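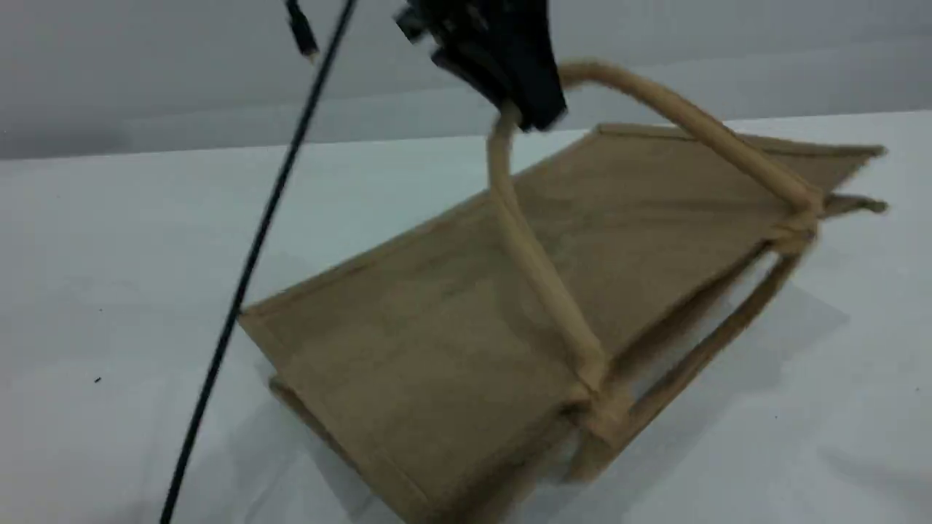
Can a robot do the chores at home or in a shop yet?

It can do a few of them, slowly, on a clear surface and with a person close by to set things right when they go wrong.

Preltach publishes its first chore list from the Jorkberg workshop

TANDAU, 7 June 2025 – The Preltach project has released the results of its first round of chore trials, a down-to-earth look at what robot arms can and can't manage around the house and on the shop floor. The full list is free to read, and it covers 55 everyday jobs, from putting a lid on a jar to turning a shirt the right way out.

Each job was tried 30 times at the Jorkberg workshop in Tandau. Of the 55, the arms finished 15 reliably enough that the team would be happy to leave them running while someone worked on the other side of the room. At the far end of the list are 7 jobs the arms never finished at all. Everything else sits somewhere in the middle, and for the people behind Preltach the middle is where it gets exciting.

"We have jobs on this list that went badly at the start of the trials and were going well by the end," said a spokesperson for the project. "We're thrilled with that. We're also still folding our own towels."

What went well

Picking up firm things and putting them down somewhere else is in good shape. Boxes, tins, wooden spoons and blocks of soap were moved from one side of a table to the other with very little fuss. Sorting went well too, so long as the items looked different from one another. Wiping a flat counter made the list of 15, and so did stacking bowls, which pleased everyone because the bowls didn't match in size or colour.

The shop-floor jobs did better than the team expected. Dunne, the homewares retailer that helped write the trial list, asked for the small tasks that eat up the first hour of a working day: facing items forward on a shelf, taking stock out of an open carton, standing up things that customers have knocked over. Shelf facing was one of the best performers of the whole round.

What's still hard

Soft things, floppy things and things that change shape when you touch them. A tote bag is a fine example. Laid flat it's a simple rectangle, but the handles go wherever they like, and the opening has to be found and held before anything can go in. People do this with one hand while talking on the phone. For a pair of arms it means one gripper holding the bag open and the other bringing the shopping, with both of them adjusting as the cloth moves.
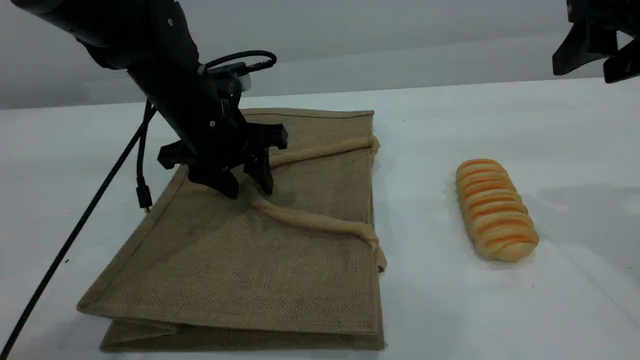 Photo: Preltach project, Jorkberg workshop, Tandau. Free for editorial use with credit.

Bread adds a puzzle of its own. Squeeze a loaf too firmly and lunch is spoiled, hold it too lightly and it drops. Bagging groceries is in the middle part of the list for now, and the team has marked it as the job they most want to see move up.

Folding furniture is another stubborn one. A folding chair has rods and joints that move against each other, so lifting it by one part can swing the rest of it somewhere unexpected. The trials looked at picking up a small chair that had tipped over, standing it on its legs, and opening or closing it. Picking up was often fine. Standing it properly was hit and miss. Closing it is one of the 7 jobs that weren't finished in any attempt, alongside threading a drawstring, putting a pillow in its case and peeling the backing off a price sticker.

"Closing a chair sounds like nothing," the spokesperson said. "You push here, you pull there, and your hands just know. Watching a machine try it gives you a new respect for your own hands – and I say that as someone who really loves watching these machines."

How the trials were run

A job counted as finished only if the result would pass in an ordinary home or store. A towel folded into a lump didn't count, and neither did a bowl stacked upside down. An attempt was stopped after 15 minutes, or sooner if something was about to break or fall. Staff put the items back between attempts and didn't try to place them in exactly the same spot, as no kitchen or stockroom is ever that tidy.

All of the trials took place on tabletops. The arms weren't asked to move between rooms, climb stairs, open doors or work around pets and children, and the team is careful to say that the list tells us very little about those things. It also doesn't cover cost. Speed is reported for every job, and readers will notice that a person would be quicker at nearly all of them.

Results for failed attempts are included with the same amount of detail as the successful ones. Each entry has a short note on what went wrong, in everyday words. Many of the notes say "slipped". A fair number say "let go too early", and one, which has become a bit of a favourite in the workshop, says "put it away very neatly in the wrong box".

What comes next

A second round begins at Jorkberg later in June with the same list, so that readers can compare the two line by line. The grocery bag, the chair and the pillowcase are all staying in. Dunne has asked for a few extra jobs to be tested separately, among them hanging a garment on a hanger and pairing up loose gloves from a returns bin.

The project would also love suggestions from the public. If there's a chore you'd happily hand over, or one you think a machine will never manage, send in a line or two describing how you do it yourself. Please include the fiddly bits! The way people really fold, stack and pack at home has been a big help in writing the instructions so far, and several of the jobs on the first list came from visitors to the workshop.

Visits and filming

Media are welcome at the Jorkberg workshop during the second round. Visitors will be able to watch complete attempts, including the ones that don't come off, and staff will be on hand to explain what the arms are trying to do. Filming is allowed from the marked area. Please book ahead through the Preltach press desk, as the room is small and the tables take up most of it.

About Preltach

Preltach is a chore-testing project based in Tandau. It tests robot arms on ordinary household and retail tasks and publishes the results in plain language. Trials are carried out at the Jorkberg workshop. Dunne contributes task ideas from its stores and has no say in how the results are scored or reported.

Media contact: Preltach press desk, Jorkberg workshop, Tandau

– ends –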